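Search notebooks Go

Whitfield Textile Workshop
Dye Room Notebook
December
Entered by Xiomara Villanueva

Indigo vat, continued from the previous entry.

The vat was opened at 8:15 a.m. The surface carried a coppery film with a small amount of blue foam at the center, and the liquid beneath was yellow-green when drawn up in the glass. The smell was normal. The temperature had fallen overnight and the vat was brought back to 50 degrees Celsius in the water jacket before any cloth was entered. Lucero Londoño checked the pH with strips from the new packet. The reading was slightly lower than that of the last session. A small addition of slaked lime was made and the vat was left to settle until the sediment had dropped.

Wool was not dyed in this session. The alkalinity is too high for it, and the request from Stolluvier for wool samples will have to be met from a separate vat.

The cotton was the plain weave from the Umodik roll, scoured the day before and soaked in clean water overnight. One length failed to wet evenly along the selvage and was set aside to be scoured again. It is in the lidded bin, marked in pencil on tape. Please do not use it for samples.

Each dip was held for 2 minutes and followed by 20 minutes in the air. Kyung-tae Kwon has asked that dips be kept short and repeated, and the results support him. The long single dip from the earlier trial gave a strong color that came away on white cloth when rubbed. The repeated short dips gave a color closer to the standard card, with much less transfer. We have not yet compared the two after washing.
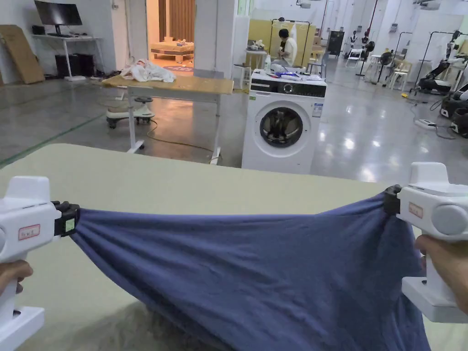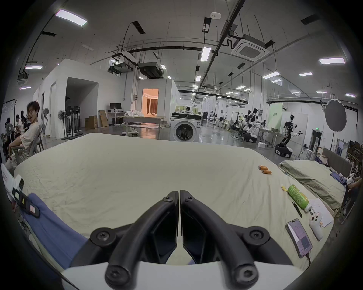

Dye Room Notebook, Vol. 2, p. 40

After the final airing the lengths were rinsed in cold water until the rinse ran clear, then given a short bath in dilute white vinegar and rinsed once more. They were hung in the drying room on the wooden rods. The metal rods are to be avoided until the rust spots have been sanded out and the rods sealed. Lyle Bellamy has the sandpaper.

Observations on evenness. Pale streaks appeared on two lengths where folds had been left touching during the dip. The remedy is to open the cloth fully under the surface and keep it moving slowly, taking care to bring no air down with the hands. Splashing exhausts the vat faster than dyeing does. The streaked lengths may be overdyed once the vat has recovered.

The vat was clearly tired by early afternoon. The liquid had turned from yellow-green toward a dull blue-green and the last dip added very little. It was fed with fructose, stirred in one direction, covered, and left warm. No cloth is to be entered until the color has come back.

Outstanding:

Arlo Delacroix to cut rubbing-test pieces from the dry cotton.
Lime is low. Order with the next supply request.
Replace the cracked lid on the rinse tub.
Light-exposure cards to go up in the south window, with half of each strip covered.

Last updated: December, 4:40 p.m.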